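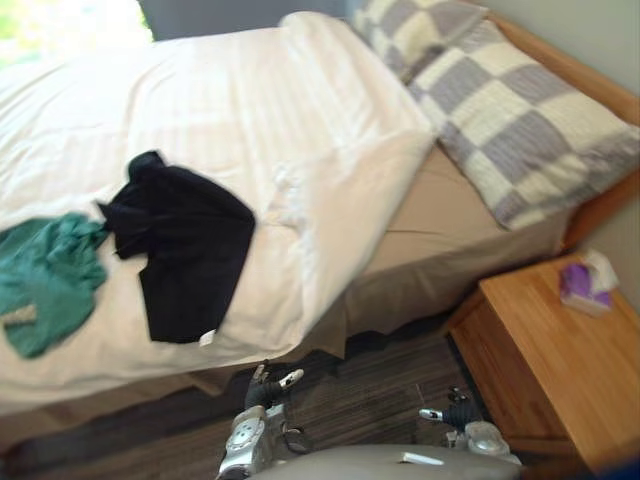 Harketti Countertop Card Reader for Front Desks and Small Offices

October 24, 2024
By Costel Filip

The Harketti is a countertop card reader for businesses that take most of their payments at one desk. It reads chip cards, contactless cards and phones, and it has a stripe slot on the right side for older cards. Guest houses, dental offices, repair shops and small campgrounds are the usual buyers.

It connects by network cable or Wi-Fi. If both are set up, the reader uses the cable and switches to Wi-Fi when the cable drops out. There is no SIM slot in this model. If you take payments away from the building, look at the Harketti Mobile instead.

Taking a payment

Type the amount, press the green key and turn the reader toward the customer. The base swivels, so the cable stays put. Most contactless payments go through in about 2 seconds on a wired connection. Chip payments take a little longer, depending on the card.

You can add a note of up to 34 characters to any payment. Room numbers, invoice numbers and job tickets all fit. The note prints on both receipts and shows up in the daily report, where you can search for it later.

Deposits and holds

The reader can place a hold on a card without charging it. Choose Hold from the main menu, enter the amount, and have the customer tap or insert the card as usual. The hold stays in the open list until you release it or turn it into a charge. You can charge less than the held amount but not more - for that you need to run a second payment.

Holds that are left alone will expire. How long that takes is up to the bank that issued the card, and the reader can't show the date. Check the open list at the end of each day.

Refunds

Refunds need a manager code. The original payment can be found by date, amount or note, and the money goes back to the same card. Partial refunds are allowed. If the card has been closed, the refund is sent anyway and the customer has to ask their bank about it.

When the connection is down

Offline mode is off when the reader ships. Turn it on under Settings, then Payments. With offline mode on, the reader stores up to 300 payments and sends them when it is back online. A stored payment can still be declined at that point, and the loss is yours, so set a limit per payment that you can live with.

Paper and reports

Receipts print on standard thermal rolls, and a full roll is good for 900 short receipts. The lid opens from the back. Drop the roll in with the loose end coming up from underneath, close the lid and tear off the first few inches. Receipts can also go by email.

The daily report prints at the time you choose. It can be exported as a spreadsheet file or sent straight to Cidel bookkeeping software. The Cidel link has to be turned on once from a computer and can't be set up on the reader itself.

What comes in the box

Reader with swivel base
Power supply and cord
Network cable
One paper roll
Quick start card

The privacy shield for the keypad is sold separately. So is the wall bracket, which fits this model and the older Ardeleanu reader.

Setup and support

Readers ordered with a merchant account arrive with the account already loaded. Plug it in, connect it, and enter the activation code from your welcome email. If you already have an account with another processor, ask before ordering - some of them will work with the Harketti and some won't.

Phone support is handled by our Nolldale office. For orders of several readers, or for help moving from an Ardeleanu, ask for Obadia Barasa. Have the serial number ready when you call. It is printed on the label under the base and also listed in Settings under About This Reader.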